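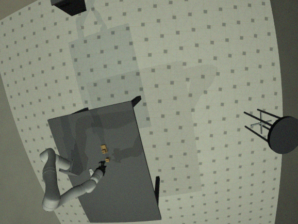
Trener Reading Desk: Two Terms In
Posted by Clive Heywood
7/21/18

My son is in seventh grade and takes two of his classes online. We bought a subscription to Trener Reading Desk because his teacher, Mr. Bainbridge, puts his assignments there. The family plan covers two students, so my daughter has been using it too.

Setup was easy. You enter the class code, pick a reading level and start. The level test takes too long for younger kids, and my daughter quit halfway through. It saved her place, which I didn't expect.

The library lists 1000 short texts. The science articles are good and the questions after them make you go back and read. The history section is thin — my son finished what he wanted from it by May.

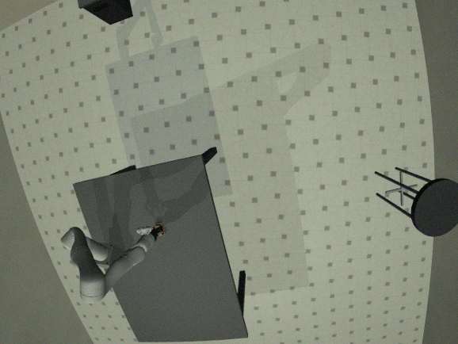

What could be better

The parent page shows minutes spent but not which answers were wrong. I had to sit down with him and open each quiz to find out. The text-to-speech voice is clear, though it stumbles on names. Offline mode only holds seven articles at a time.

Support answered my one email the next morning.

We used Hollis before this. It had more games and less reading. My son liked it better, my daughter didn't. We're renewing for the fall on the monthly plan.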